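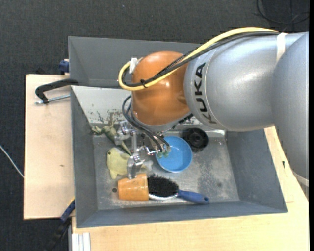 Patch the panel in place and the edge will lift again, according to the reply left under my last entry; take it out, strip it to bare material along the bottom, and do the whole face while it is flat. The same reply asks why the household items are not being washed separately from the toys, and suggests the marks on the light-colored pieces are paint dust and not dirt.

May, bin refurbishment, second entry

Agreed on the first point. I had planned to mask the lower edge and brush it where it stands. The slope makes that awkward, the brush has to be held backward, and any run ends up on the floor of the bin. The panel comes out.

On the second point, partly agreed. Wiped a few light pieces with a damp white cloth and got a gray-brown smear. Wiped the bottom edge of the panel with a clean part of the same cloth and got a similar color with a few off-white flakes in it. That does not rule out dirt, and I have no good way here of telling floor metal from old coating in a smear. Treating both as the source.

Condition of the bin, noted before starting:

Panel, off-white. Upper area sound. Lower edge scraped, with dark and brownish patches where the coating has gone. The damage is a band along the bottom, measured at up to 81 mm high. Edges of the old coating are feathered in some places and stepped in others. The stepped places will need more sanding. Brown does not wipe off. Could be an old primer, could be staining. Solvent on a swab did not move it.

Floor, metal. Worn all over. No burrs felt through a nitrile glove. Leaving it bare. Paint on a floor that gets objects dragged across it would end up on the objects, and we would be back to wiping smears.

Walls, gray. Dusty, otherwise no work planned. The near wall needs a wipe along the top where people lean on it.

Contents:

Cups and bowls in one tub, toys in another. This is a change. Previously everything went into a single tub and got hosed, and the toys with seams held water for a long time afterward. The orange cup and the blue bowl go in the first tub. Both are on the keep list. They are the pieces everyone uses when checking that the bin looks right after refilling, and the two colors are easy to pick out against the gray from the other side of the room.

Wash procedure as done today:
Cool water, small amount of dish soap, soft brush.
Rinse twice.
Cups upside down on the rack, bowls on edge. Do not nest them while wet.
Toys on a towel, turned once.
Nothing goes back in the bin until it passes a dry tissue.

Drying took 7 hours for the slowest toys with the window closed. Cups and bowls were ready well before that. If someone repeats this with the window open, please write the time next to mine.

Set aside and not washed: anything with a paper sticker. The stickers turn to pulp and the adhesive stays, then picks up lint. These were wiped by hand with a barely damp cloth. One sticker came away anyway. Residue taken off with a drop of cooking oil, then soap.

Paint:

The shelf has an opened can of Seltel white, labeled for metal and wood. Color on a test card dries colder than the panel. Next to the old coating it reads as bluish, and a repaired band in that color would show. Tinting by hand is possible but not repeatable. The Tistico room has a can of Kimaro off-white that was used on their shelving, and a dab on the same card is close enough in daylight. Under the ceiling lights it looks slightly yellow. Going with Kimaro over the full face, so the match stops mattering.

Plan is 2 coats over primer on the bottom band, with a light scuff between coats. Full cure before anything touches it. The can says dry to touch much sooner than it says fully hard, and the last time a shelf was loaded at the first of those, the cups left rings in it.

Open question is the bottom edge itself. Whatever paint goes there will be scraped again in the same way. Options considered:

A metal strip along the edge, same finish as the floor. Durable, but adds a lip that small toys will sit against.

Clear protective film. Thin, replaceable, no lip. Edge may curl. There is a roll from Fedatard in the drawer, unopened, and the data sheet inside the tube gives an application temperature but nothing on abrasion.

Leave it, and repaint when it gets bad. Cheapest. Also the cause of the smears.

Leaning toward film. Will cut one piece to cover the lower band with some margin and fold it under the edge so that there is no exposed end facing the floor. Test on an offcut first — the old film on the drawer fronts took the paint with it when it was peeled.

Storage while the panel is out:

Both tubs are under the side bench with lids on. Lids are labeled CUPS AND BOWLS and TOYS in marker on masking tape. Please do not combine them to save space. Sanding happens outside, away from the tubs.

The contents list on the clipboard is out of date. It still has items that were thrown out for cracks, and the description column says things like "small round one," no use to anyone looking for a replacement. Started rewriting it with color first, then kind: cup, orange; bowl, blue. Toys will take longer, as several are hard to name.

To do:
Sand stepped areas, wipe down, prime the band.
Return the Kimaro can with the lid hammered shut.
Film test on offcut.
Finish contents list, toys section.
New sponge. The current one sheds green bits and they look like paint flakes in the rinse water.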